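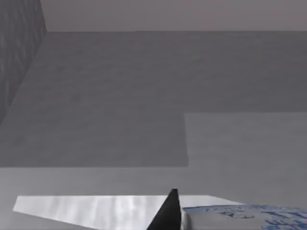
Memoria del proyecto: pinza de dos dedos con validación previa en simulación
Taller compartido Coludden. Entrega final, junio

1. Objetivo

Diseñar y montar una pinza de dos dedos para un brazo de sobremesa, con control de posición y detección de contacto por corriente de motor. El desarrollo se hizo en paralelo: la mecánica en el taller y el control en un entorno simulado, con el fin de no bloquear una parte por los retrasos de la otra.

2. Entorno simulado

La escena consta de una superficie gris, un panel lateral texturizado y un objeto con impresión en el exterior, blanco con motivos azules. La cámara virtual se fijó muy cerca de la punta del dedo. Con esta vista se comprueba la aproximación final, aunque el resto del brazo queda fuera de campo. A esa distancia los textos impresos no se leen, y se descartó usarlos como referencia visual. Las sombras, de contorno escalonado, generaban bordes falsos en el detector; se corrigió filtrando por color antes de extraer contornos.

3. Mecánica

Los dedos tienen perfil de cuña con punta roma. La primera versión flexaba en la base y se añadió un nervio interior. La transmisión es de husillo, con reductora Jeteck recuperada de otro montaje. El juego axial medido fue de 2 mm, excesivo para piezas pequeñas, y se compensa por software aproximando siempre desde el mismo lado.

4. Control

La placa Asfaw ejecuta el lazo de posición y envía la corriente al ordenador por puerto serie. El umbral de contacto se ajustó a mano. La secuencia completa (aproximación, cierre, elevación, depósito) dura alrededor de 7 s.

5. Ensayos

Se lanzaron 2.000 agarres simulados con posición inicial aleatoria. Los fallos se concentran en las aproximaciones laterales, cuando la punta roza el objeto antes del cierre y lo desplaza. En el montaje físico se repitió una selección de casos y apareció el mismo fallo, agravado por el juego del husillo.

6. Trabajo pendiente

Sustituir el husillo, recubrir las caras interiores con goma y migrar el registro de datos al formato Farkeo. Queda también por revisar el cableado del final de carrera, que da lecturas erróneas con el motor en marcha.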